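Folding for a Small Shelf: A Conversation at Skurna

The laundry service Skurna is small, and the woman who started it likes to keep it so. She agreed to speak with me on 23rd May, under one condition: we talk about folding and not about prices.

"People think washing is the difficult part," she told me. "For me it was always the folding. A shirt can be very clean and still look sad on the shelf."

She learned the work in a hotel called Altoria, where she stayed seven years. There she folded mostly towels and sheets. T-shirts came later, and she had to learn them again from the beginning, because a soft fabric does not keep a straight line by itself.
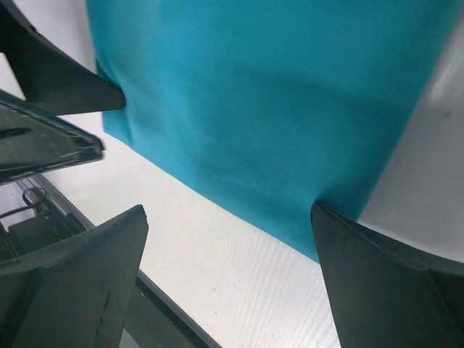 Teal fabric with small creases along one side.

I asked what she does with creases. "I pull a little, from two points, and then I leave it. If you pull too strongly, the side becomes long and the shirt never lies flat again."

Her method is quite simple. The shirt goes on a clear part of the table, the sides and the sleeves come in, and the collar stays at the top. She wants a tall rectangle first, and only after this she decides if it must become smaller. Finished pieces go in a pile at one side, squared, and the basket with the rest stays near.
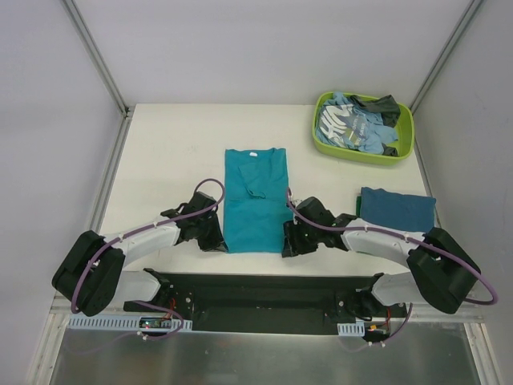 "The basket can be a mess, I don't mind it," she said. "But the pile must be straight. When I was new I tried to make order in both, and I lost 10 minutes every morning."

Does she fold at home in the same way? She laughed at this question. At home she has one drawer, 22 shirts, and a husband who rolls them.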